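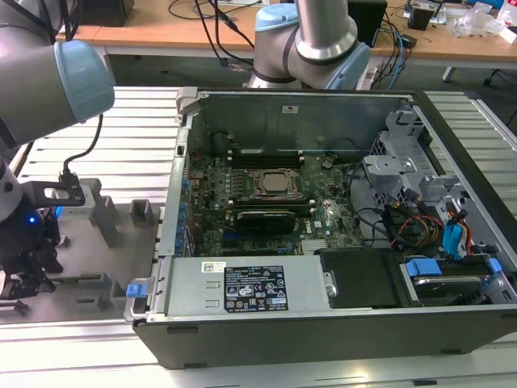
Desktop tower opened up on the two-arm bench, side panel off.

Stastimbridge Robotics Club – Frequently Asked Questions

214 shares | 6 comments

What is the teardown project?

Members program two robot arms to take apart old desktop computers. The long-term goal is a full teardown with no hands on the machine, from the drive bay down to the motherboard. We call the project Venomine. It started in January and runs through the end of the school year.

Who can join?

Any student in grades 9 through 12. You don't need to have taken a programming class. New members spend their first 2 sessions on bench safety and moving the arms by hand control before they write any code.

How many students are in the club?

We cap it at 15. If we're full, ask to go on the waiting list. A few spots usually open up when spring sports start.

Who runs it?

Jytte Bergmann, who teaches physics and the electronics elective. Questions about schedules or forms go to her.

Why computers?

They're cheap, they come apart in a sensible order, and every one has a mix of easy and hard jobs. A plastic clip or a release tab is a good first task. Cables are much harder. They move when you touch them and never sit the same way twice, so we leave cable work to the second-year group.

Where do the computers come from?

Mostly from the district when it replaces office machines. Families donate some too. We take desktop towers only. Please don't bring laptops, monitors or anything with a battery pack. Remove your own data first – we are not able to wipe drives for you.

Do students open the power supplies?

No. Power supplies come out whole and stay closed. This rule applies to everyone, including team leads. Towers are unplugged before they go on the bench.

What does it cost?

There is no fee. Parts and replacement gripper fingers come out of the club budget, which is $3000 this year. A grant from Gillau paid $700 of that.

Is there a competition?

Yes. In the spring we enter the Grímsdóttir Challenge, which is open to school teams. Each team gets a tower it hasn't seen before and is scored on parts removed undamaged within the time limit. A part that gets bent or cracked scores zero, so slow is fine.

What should I bring?

Closed-toe shoes and a notebook. Tie back long hair. Safety glasses are in the bin by the door.

Can I work on my own code at home?

Yes. The simulator runs on most laptops. Anything new gets tested there first, then on the real arms at low speed with a team lead at the stop button.

Related pages
Parent permission form
Bench safety rules
Donating a computer
Grímsdóttir Challenge: team rules
Last year's club projects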